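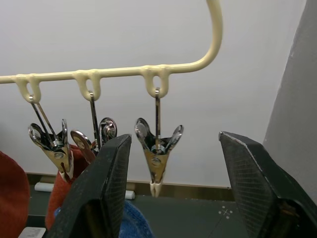 We have been running the Idura photo printer in the back office since October, mainly for contact sheets and small exhibition prints. It replaced an older Kokkonen that clogged whenever it sat for more than a few days. Review posted 11 November 2021.

Setup took most of a morning. The driver installed without trouble, but the network step failed twice and we ended up on a USB cable. Oona Niskanen got the wireless going later by updating the firmware first, so do that before anything else.

Color is good straight out of the box on the maker's own luster paper. Skin tones are a little warm. On Mernent matte the default profile prints too dark in the shadows, and we had to make our own. With the custom profile the matte prints are the better of the two, to my eye. Vidar Holmgren prefers the luster.

Black and white is where it beats the Kokkonen. The grays stay neutral under the office tubes and by the window. There is a slight green cast in the lightest tones if you leave the driver in color mode, so switch to the gray setting.

Ink use is fair. We got 103 letter-size prints before the first cartridge ran out, which was light gray. Each cartridge is replaced separately. The printer gives a low-ink warning early and keeps nagging, and there is no way to turn that off.

Paper handling is the weak point. The rear feed takes heavy sheets one at a time, and 3 of our first 11 went in crooked. Pushing the left guide in tight helped. The front tray has been fine with plain paper.

It is louder than I expected during head cleaning, and the power light is too bright for a dark room. The lid picks up fingerprints.

I have not tried roll paper. The adapter is sold separately and ours is still on order from Pruvbridge.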